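Mornitura 将在 Kumberg 开设社区玩具借用馆

Kumberg，7月21日——儿童用品企业 Mornitura 今日宣布，旗下首家社区玩具借用馆将于8月在 Kumberg 开放，面向13岁以下儿童的家庭。借用馆设在 Dobos 大楼一层，使用面积68平方米，原为一家文具店。

居民凭住址证明办理借用卡，每张卡每次可借玩具七件，借期八周，到期可续借一次。首批藏品包括拼图、棋类、积木和户外玩具，一部分由 Mornitura 提供，其余来自当地家庭捐赠。

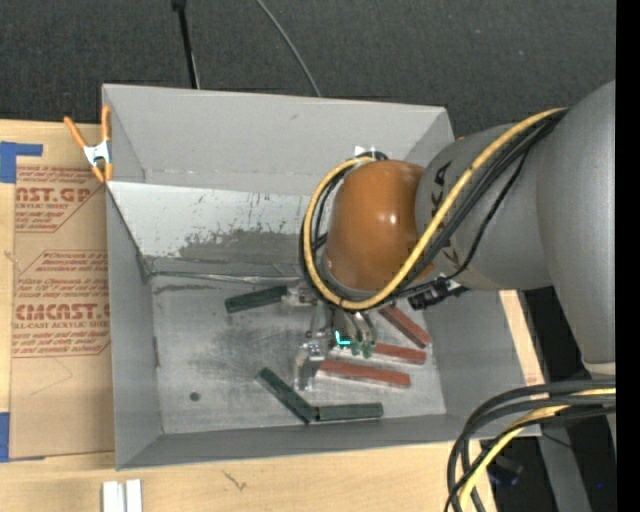 归还的玩具由馆方统一清点、清洁，再重新上架。拼图和棋类逐盒核对，缺件的单独存放，配齐后再外借。零散的块状玩具不设原包装，按颜色归类，深绿色和砖红色的长方块都放进敞口的灰色大箱，由家长和孩子自行挑选。破损件不再外借，也不向借用人收取赔偿。

项目负责人 Oriana Escobar 表示：“很多玩具孩子玩一两个月就放下了，家里又没有地方收。我们希望这些东西能在邻里之间多转几家。”

借用登记系统由 Cedix 提供，居民可在线查询库存和预约。开放首月免收办卡费，捐赠玩具可在开馆时间直接送至服务台，毛绒玩具和电动童车暂不接收。

媒体联系：Mornitura 公共事务部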